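Equipment Planning Lead, Robotic Suturing Bench (fixed term)
Virnutura Skills Lab
Reports to: Perrine Boyer, head of lab operations
Closing: end of March

We are about to spend a large sum on a second robotic suturing bench, and we would like to hire someone who isn't sure we should. The job is to plan the purchase, budget for it over its whole life, and tell us where the numbers don't hold up. The bench work the money is meant to support is instrument suturing on tissue pads. 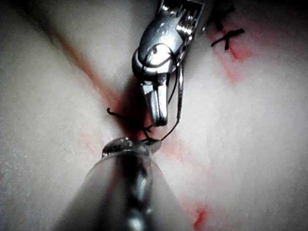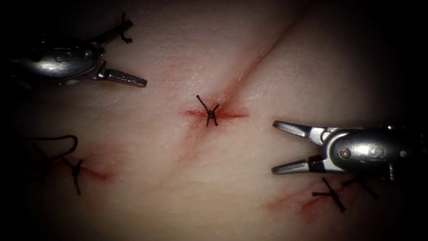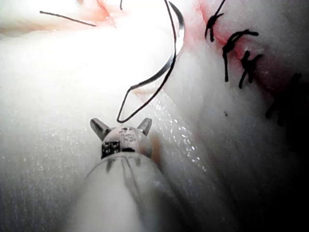

Black suture on pale tissue, in all three views.

Page last changed: March, 4:16 p.m.

About the post

Virnutura runs training and method work in robotic suturing. We have one bench now. Two suppliers, Kikuchi and Akado, have quoted for another, and a third firm, Vota, has offered a lease with service folded in. All three proposals claim to save us money. We have read them several times and still can't say compared with what.

The quotes don't cover the same things. One leaves out instruments altogether. One counts training days as a discount. The lease looks cheap until the fourth year, when the rate is "subject to review," a phrase we would like explained before anyone signs under it. You will take these apart and put them back together so they can be read side by side.

Then there are the consumables. Needles, suture, tissue pads and instruments with a limited life cost us more last year than the service contract did, and they were the part of the budget that got the least attention. We go through 93 pads in a typical month. If a second bench doubles that, the purchase price may be the smaller problem.

What you will do

Build a cost model for each proposal, including the option of buying nothing and running the current bench for longer hours.

Sit in on sessions and keep your own log of how bench time is used. Our booking sheet says the bench is busy for almost 300 hours a quarter. Booked is a generous word, and we suspect that setup, instrument changes and waiting take up a good share of it.

Ask suppliers for written answers on instrument life, spare parts, software fees and what happens when a model is dropped from support. Follow up when the answer is a brochure.

Write the acceptance tests. We want tests based on our own tasks: picking up and passing a curved needle, tying down a knot, trimming the tails. A supplier demonstration on a supplier's pad, with a supplier's operator at the controls, will not count.

Plan the room. Power, floor loading, storage, a place to put used pads. Last time this was done after delivery.

Finish with a recommendation of no more than 16 pages. "Don't buy" is an acceptable recommendation and will be read as carefully as any other.

What we are looking for

You have bought or budgeted for technical equipment before, in a lab, a hospital, a workshop or a factory. You can show us one purchase that went well and one you would do differently.

You are comfortable with spreadsheets and can explain yours to people who dislike them.

You can read a service contract through to the end, schedules included.

You do not need to be able to suture, and you don't need a background in robotics. An hour or two at the controls will be arranged in your first week, mainly so that you know what the operators mean when they complain.

We are less interested in enthusiasm for automation. If your cover letter says robots will transform surgical training, please also say by when, and at what cost per trainee.

Terms

Fixed term, 4 months, full time or close to it. Most of the work is on site, as the log can't be kept from home. Writing weeks can be done anywhere. You will have access to past invoices, repair records and the original business case for the current bench, which makes optimistic reading.

You may not hold a paid interest in any of the bidding firms, or have accepted travel from them in the past year. Lunch we will overlook, if you tell us about it.

There is no promise of a permanent post at the end. If the second bench goes ahead, someone will have to manage it, and you would be free to apply along with everyone else.

How to apply

Send a resume and a letter of one page to Perrine Boyer at the lab office. In the letter, name one cost you would expect to be missing from a quote for equipment of this kind, and say how you would go looking for it. Applications without this will not be read.

Shortlisted applicants will be given a marked-up sample quote and asked to spend a morning with it here. We pay for the morning. Questions about the post can go to the same office before the closing date.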